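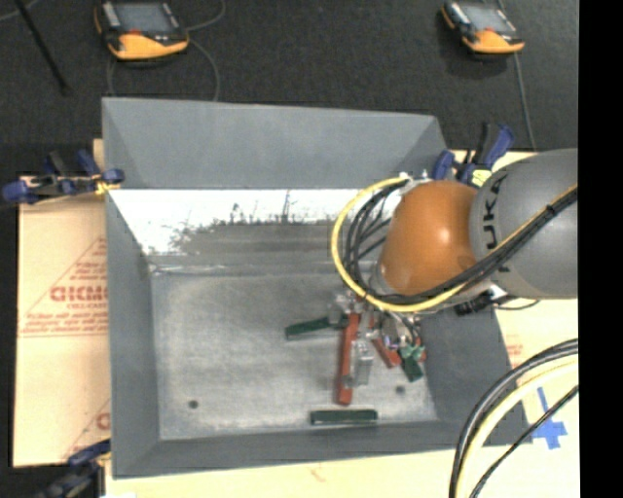
Ottmar Petersen

The Nurnen is a folding kick scooter for grown-ups, the kind with big wheels, and the rental shop at Grestgate will let you have one for the day in place of a bike. I took one out on a Saturday in November because the shop's leaflet calls it "the easiest way to see the town." I had my doubts before I stepped on it, and I still have most of them.

Start with the price. A day on the Nurnen costs the same as a day on the shop's plain three-speed bike. You also leave a card deposit of 500 dollars, which the website mentions only on the last booking screen. The bike deposit is a fraction of that. When I asked why, the young man at the desk said the scooters were newer. Fine, but so was the bike next to it, by the look of the tires.

It comes with a helmet, a cable lock and a phone holder. The helmet fit. The lock is too short to go around most lampposts and I ended up looping it through a railing. I gave up on the phone holder before the first corner and put the phone in my pocket, so the "guided route" in the Yimyam app was mostly a voice telling my jacket to turn left.

Now the ride. On smooth pavement the Nurnen is pleasant, I'll give it that. The deck is low, so your standing leg doesn't tire as fast as you'd expect, and the front wheel rolls over cracks that would stop a child's scooter dead. Along the river path I kept up with the slower cyclists and got a good look at the boathouses. If the whole town were river path I would be writing a kinder review.

It isn't, of course. The old quarter is cobbled from the market up to the church, and on cobbles the thing shakes so hard my teeth hurt. I walked it up Drurnomwood Hill, same as everyone else on a scooter that day. Coming down was worse. The rear brake is a fender you press with your heel, and it squealed the whole way and didn't slow me nearly enough. There is a hand brake for the front wheel, but the lever on mine had to be pulled right back to the grip before anything happened. I mentioned this when I returned it. He wrote it on a sticky note.

The folding part deserves its own paragraph, as it is the main selling point. You press a red tab with your foot, pull the stem toward you and it drops flat. That part took seconds. Getting it to lock open again took me several tries outside a bakery, with an audience. Folded, it's still an awkward thing to carry: there's no strap, and the kickstand digs into your leg. I took it on the 718 bus back from the lake and the driver let me on without a fuss, which a bike would not have managed. So there's one real point in its favor.

As for the leaflet's claim that you can cover 12 miles in an afternoon "without breaking a sweat," I covered a good deal less and had to sit down with a lemonade.

Who would like it? Someone staying near the river who wants an hour or two of rolling along on the flat, and who plans to hop on a bus at some point. For a full day out, or with any luggage, take the three-speed. It has a basket, a bell and brakes that work, and you can sit on it.

I'm giving the Nurnen 2 stars out of five. The second one is for the bus. If the shop fixes the brakes and buys longer locks I'd consider a third, though I would want to try it on the hill again first.

Booking is online or at the desk. Ask about the deposit before you hand over your card, and squeeze the brake lever before you leave the yard.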